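I wear a jumper from October until somebody tells me it's spring, so when my old navy one finally went through at both elbows I spent far too long looking for its replacement. I ended up with the Kvaran cable crew from Getenano, in the yellowy-brown colour, and I've had it since December. Long enough to have opinions!

First, the colour. The website calls it Prisa, which tells you nothing at all. I'd say mustard by day and nearer camel once the lamps are on, and I like it both ways. It goes with jeans, it goes with my one decent grey skirt, it does not go with my face before 9 in the morning, but very little does.

The knit is what I paid for. Proper raised cables, all the way down the body and along the sleeves as well, where a lot of cheaper ones go plain and hope you won't look. The yarn is soft with a bit of fuzz to it. I can wear it over a vest without itching, and I'm a person who cuts the labels out of pyjamas. (I've left the label in on this one. High praise.)

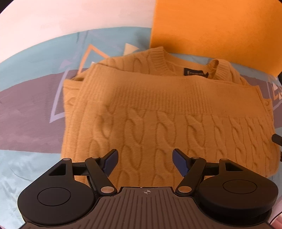 The fit is a touch boxy. I'm normally a 12 and bought a 12, and there's room for a shirt underneath if you don't mind looking slightly upholstered. The ribbing at the hem is nice and deep and it hasn't gone wavy yet, which was how my last two jumpers died. Sleeves are long on me. I turn the cuffs back once and forget about it, but if you've got short arms, try before you buy, or at least check the returns page.

Now the grumbles. It's bulky. Folded, it takes up the space of two ordinary jumpers, and I've had to move it out of the Cestero drawers (reviewed those last year, still fond of them, still wish they were deeper) and on to the shelf. Don't hang it, by the way, the weight will drag the shoulders down. I lay it flat on the bed, bring the sleeves in across the front and then fold the bottom up, and it makes a decent bundle that stays put.

The other grumble is snags. Cables stick up, so they catch on things, and mine has a few little loose threads low down on the body. I blame my bag strap, though it might be the cat. You can ease them through to the inside with a crochet hook, ten minutes in front of the telly — just don't be tempted to snip them.

Washing has been fine so far. Wool cycle, cold, inside out, dried flat on a towel with the cables patted straight while it's damp. It takes ages to dry, so plan for a day and a half without it. No shrinking that I can see, and I've done it 4 times now.

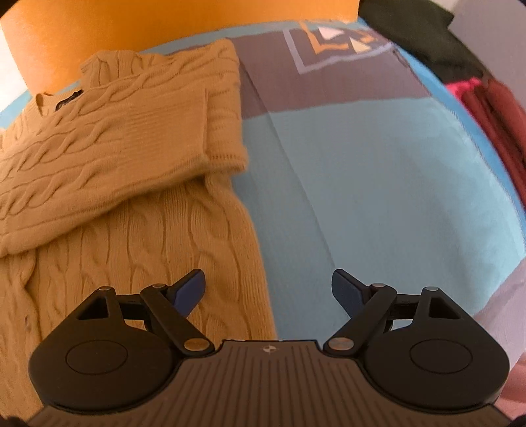

Kittipong Kaewsai wrote in the comments that his started bobbling under the arms after a month, and that a fabric comb sorted it far better than the electric shaver, which kept chewing at the braids. He also went up a size and regretted it.

Mine has bobbled a bit in the same place, so I'll be trying the comb. Would I buy it again? Yes, probably in green if they ever do one. I'd give it 4 out of 5, with the missing one for the snags and the drawer space.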